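Castlow Lots: Frequently Asked Questions

Castlow Lots lets residents take over vacant city-owned parcels for shared use, one season at a time. These are the questions we get most.

What can we do with a lot?

Gardens, seating, play space, outdoor markets and small performances are all fine. Permanent foundations are not allowed, and neither is parking. If your idea sits somewhere in between, send it in anyway and Yatziri Lozano will call you to talk it through.

Who can apply?

Any group of neighbors with at least three households living within four blocks of the lot. You don't have to be a registered nonprofit. Businesses can join a group but can't be the lead applicant.

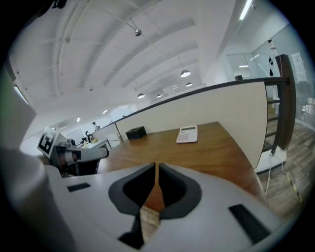 How much money is available?

Each approved group gets a starter grant of $1,290. Groups on the Osero Street side can ask for another $300 for water hookup, as the main there is on the far side of the road. Receipts are due at the end of the season.

Is the soil safe?

We test every lot before it goes on the list. Two of the Barrera Avenue lots came back high for lead and are open for raised beds only. Ask for the test sheet – it's public.

How many lots are there?

The current list has 22. The old Tellar bus yard was taken off in March while the city sorts out an easement.

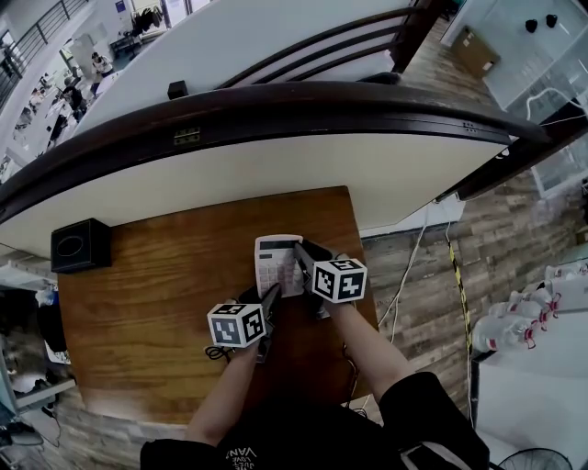
2 min read

What about insurance?

The program's policy covers the lot during daylight hours. Evening events need a separate form, signed by Berenice Becerra, and it takes two weeks. Bounce houses are never covered.

Can the city take the lot back?

Yes. The agreement runs for one season and can be renewed. If a parcel is sold, you get 60 days to clear out, and we will help move planters and benches to another site.

Do we have to let everyone in?

The gate has to be open at least ten hours a week, with the hours posted. Individual garden beds can be assigned to households.

Where do we send the form?

Drop it at the Castlow branch library desk before 5 p.m., or mail it to Perla Jaramillo at the program office. Spanish forms are at the same desk.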